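El derecho a quedarse quieto: sobre el viaje de visita y sus obligaciones

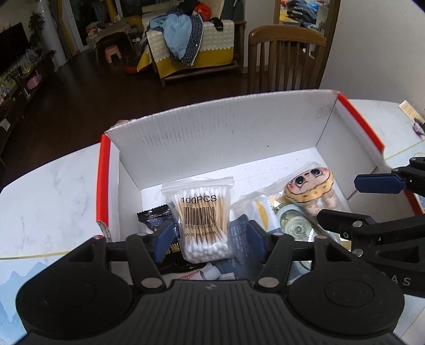

Fotografía: Defne Akyol / Archivo Juveo

Quien reside lejos de su país de origen recibe, tarde o temprano, a quienes dejó en él. Este tipo de desplazamiento, que llamaremos viaje de visita, ocupa un lugar escaso en las publicaciones dedicadas al turismo, pese a que determina buena parte de las vacaciones de muchas familias. Su organización descansa en una persona que no cobra por ello, que conoce la ciudad por razones de trabajo o de estudio y a quien se supone capaz de actuar como guía, intérprete y administradora de horarios.

La presente reflexión sostiene que esa suposición es injusta y que conviene revisarla antes de comprar los billetes.

La costumbre impone al visitante un programa. Si la estancia dura 8 días, se esperan al menos cinco ciudades, dos museos principales y una excursión a la montaña. El anfitrión, entretanto, ha solicitado permiso en su empresa, ha dejado libre el dormitorio y ha recorrido por cuarta vez el mismo castillo. Gülizar Bayram, que durante años coordinó la acogida de profesores extranjeros, recomendaba fijar por escrito, con 30 días de antelación, qué jornadas serían compartidas y cuáles no. La medida puede parecer fría entre amigos. A nuestro juicio es una forma de cortesía, y quienes la han aplicado rara vez vuelven a la improvisación.

Debe considerarse también la cuestión del gasto. El visitante calcula su alojamiento en cero y destina lo ahorrado a trenes y restaurantes; el anfitrión asume esos mismos trenes y restaurantes sin haber ahorrado nada. Una cuenta común, con una aportación inicial modesta, resuelve la mayor parte de las incomodidades. Howard Ackroyd ha defendido en esta misma sección que cada cual pague lo suyo en todo momento. Discrepamos: dividir cada café entre personas que no se ven desde hace años introduce una contabilidad fatigosa, sobre todo cuando uno de los dos no domina la moneda.

Más delicado resulta el asunto de los itinerarios. Existe la convicción de que un viaje largo en avión obliga a aprovechar cada hora. De ella nacen los trayectos de unos 200 kilómetros para contemplar un templo durante veinte minutos y regresar antes de la cena. El visitante vuelve a casa con abundante material fotográfico y con una idea muy vaga de cómo vive la persona a la que fue a ver. No ha entrado en su supermercado, ignora el camino que recorre hasta la estación y no conoce a sus vecinos.

Proponemos, por tanto, que al menos un tercio de la estancia transcurra en el barrio. Ir al mercado, esperar el autobús de las siete y comer en el local de siempre son actividades legítimas de viaje. Volkan Tuncer objetará que para eso no se cruza medio mundo. La objeción es comprensible en quien viaja para conocer un país; pierde fuerza en quien viaja para ver a un amigo.

Queda pendiente el caso de los padres de edad avanzada, cuyas visitas suelen concentrarse en octubre y exigen consideraciones distintas en materia de descanso, medicación y transporte. Será objeto de un próximo artículo.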